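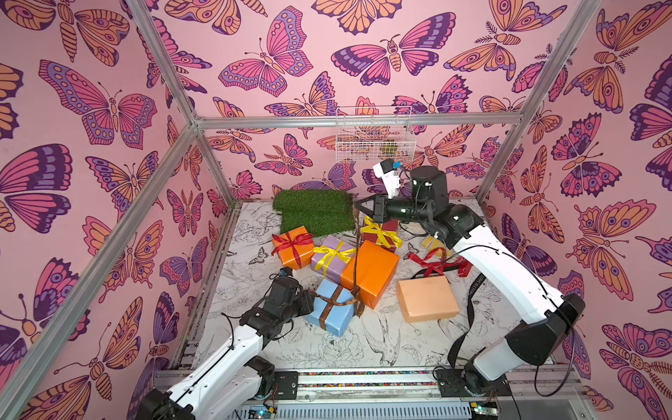 Chapter 7. Ribbons and Bows

Wrapping a present is a homely skill, and a very pleasant one to learn. Start with a small box, like the orange one with its red bow, and leave the bigger ones for later.
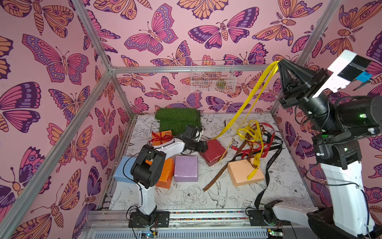 Fig. 44. Yellow ribbon over the boxes

Cut more ribbon than you think you need - a mean bow is a sad thing. 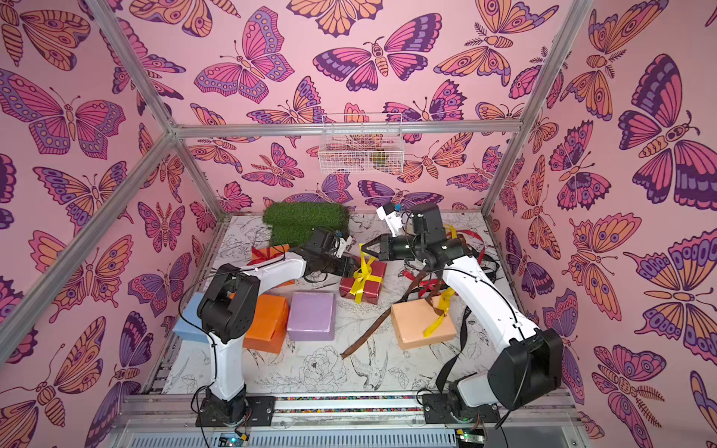
Colour comes next, and do take your time over it. Red and green together always look cheerful, as the box and the patch of grass show.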